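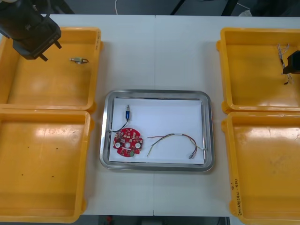
Workbench & Storage

Sorting trays for small electronic parts
Aug 14, 2018 · 29 comments · 2 shares

karnby_bench
I want to change how I sort parts from old devices. The layout I like is four yellow-orange plastic bins, two on each side, and a steel tray with white paper in the middle. The red round board waits on the paper, and the finished parts go to the bins. Is the steel tray a good idea? I worry about static and also about short circuits.

Merko
Steel is fine if the paper stays under the board. I would worry more about the plastic. Normal bins can hold a charge. Please buy the antistatic type, also if they cost more.

tinbox
I don't agree with Merko. I have sorted more than 1000 boards in normal food boxes and I lost 2, both because I dropped them.

Merko
You lost 2 that you know of. Some damage shows only months later.

wasilewska_k
The white paper is the best part for me. Small screws are easy to see on it, and you can lift the sheet and pour them in a jar. On a shiny steel floor I always lose them.

folesthorpe
The bins look too shallow to me. One push with the elbow and the small cylinder with the green wire is on the floor. Mine have high walls since October.

karnby_bench
Thank you all. I will keep the paper and ask the price of antistatic bins. High walls I don't like, my fingers are thick.

tinbox
Then use tweezers :)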